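Ticket 144 – Garment folding, Trevarard site
Status: Open
Reported by: Annunziata Marchetti

Folded tops continue to arrive at the Cai shelving with uneven hems. Ticket 141 was closed in March after the folding guide was revised – the fault has since returned.

Action taken: Staff were reminded to straighten each garment before the first fold and to smooth the side seams.

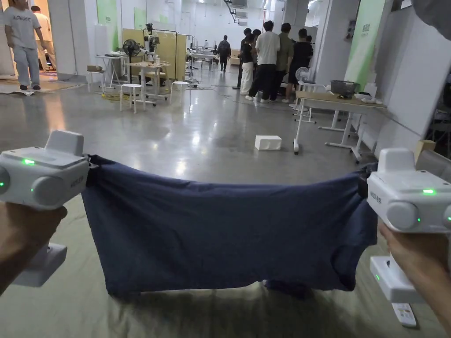

Blue garments during handling. 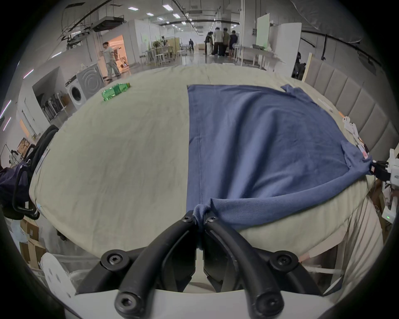 The revised guide remains in force. A further 5 garments are to be checked at 240 Fistaver before this ticket is reviewed.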